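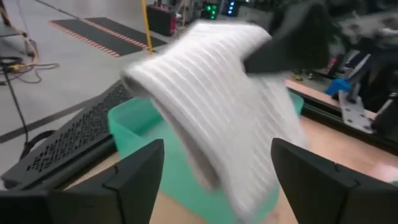

Werklow Branch: signal box and goods yard notes

The survey of the lower yard at Werklow is finished, and the drawings are now in the archive at Jarnolis. They cover the goods shed, the weighbridge office, the cattle dock and the base of the signal box as far as the brickwork survives. The scale is 1:200 for the site plan. Members who ordered prints of the earlier plan should note that it placed the weighbridge on the wrong side of the approach road. The error came from a tracing made after the line closed, and it has been repeated in at least one published track diagram.

The signal box was a timber cabin on a brick base with a lever frame at the back. Marks on the inside of the rear wall show where the frame supports were bolted, and the spacing agrees with the maker's drawing held in the Geerts collection. The locking room had a single door on the yard end. The two openings on the track side were for the point rodding and the signal wires. The larger one was partly bricked up when the yard crossover was removed, and the newer bricks are a harder, darker type with thin joints.

Track levels

Levels were taken along the old main line from the road bridge to the end of the platform ramp. The line falls toward the river through the station at 1 in 300. The gradient post at the bridge has lost both arms, but the figure matches the engineer's section. The yard sidings were laid level. This left a step between the main line and the shed road, which was held by a low wall of reused stone sleeper blocks. Most of the blocks still have their spike holes, some with the remains of oak plugs. Two patterns of hole are present, so the blocks probably came from more than one length of the original mineral railway.

Bridge 2

The number plate from Bridge 2 has been cleaned and compared with the plate on the Kurnateo side of the valley. The lettering is the same style, but the Werklow plate is thinner and has no raised border. It is likely a replacement cast after the bridge was rebuilt with steel girders. The stone abutments belong to the first bridge and were raised by three courses in blue brick to take the new deck. The change in material is easy to see from the footpath when the ivy is cut back.

Wagon register

Work on the Geerts wagon register continues. Entry 735 had been read as a five-plank coal wagon. The repair column lists end-door hinges and a tipping bar, and the tare weight is too high for an ordinary coal wagon of that size. The index now gives it as an end-tipping wagon, builder unknown. Anyone with a photograph of Werklow yard that shows numbered wagons is asked to send a copy, with a note of the source and any writing on the back.

Access

The lower yard is private land. The footpath under Bridge 2 is open as usual, and the abutments can be viewed from there. The drawings can be seen at Jarnolis on a Monday by appointment. Please quote the sheet title when booking, as the new sheets have not yet been given catalog numbers. Copies of the site plan will be available from August.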